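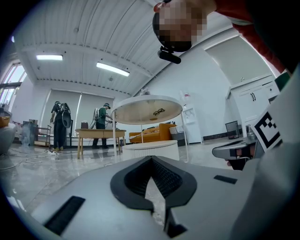

Singers wanted for Larano, a new choral work by Drahomíra Zelenák

The Ostadside Chorus is looking for nine extra voices for the first performance of Larano at Tundmont Hall in August. We need altos and basses most, but tenors may also apply. The hall seats roughly 2,000.

You should read music and be free for all six evening rehearsals. Two of them are with the full orchestra - please don't apply if you would have to miss either one. The part is sung in Czech, and coaching is provided.

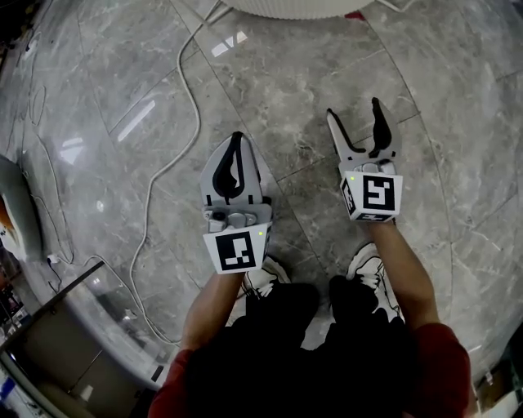
A hand-held gripper in each hand, over the grey tiled floor.

Auditions last ten minutes. Prepare one song of your own choice, without a microphone. A pianist will be there, so bring a clean copy of the music.

Send your name, voice part and a short recording to Miroslava Štěpánek at the chorus office by 9/4/21 to be placed on the list for the following season as well.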